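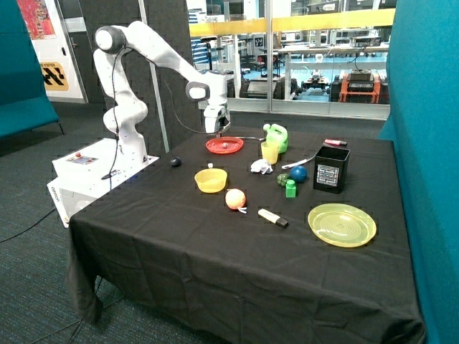

Ranamura Hồ

Cluttered-table evaluation is a method used in robotics research to measure how well a learned control policy handles everyday objects that it must pick out from among others. A single arm is fixed at one edge of a cloth-covered table, and household items and toys, such as plates, bowls, balls, markers and a cup, are spread within its reach. The policy receives a short written instruction and must complete it without help.

The form described in this article was developed at the Beltlow laboratory as part of the Clokitz project. Its main feature is that the layout is changed between trials while the set of objects stays the same. Earlier tests at the laboratory had used one layout throughout, and scores from them proved hard to compare with results obtained elsewhere.

Procedure

Each policy is given 80 trials. A trial ends when the instruction is met, when the arm stops, or after 3 minutes. Disturbing an object not named in the instruction is recorded separately and does not count as a failure. Scoring is carried out by 2 raters working from video.

Results

The Clokitz data set, released in February, contains 2,091 trials. Policies trained on a single layout lost accuracy when objects were moved closer together. Thin items lying flat on the cloth were missed more often than bowls or balls.

See also: Grasp planning; Robot learning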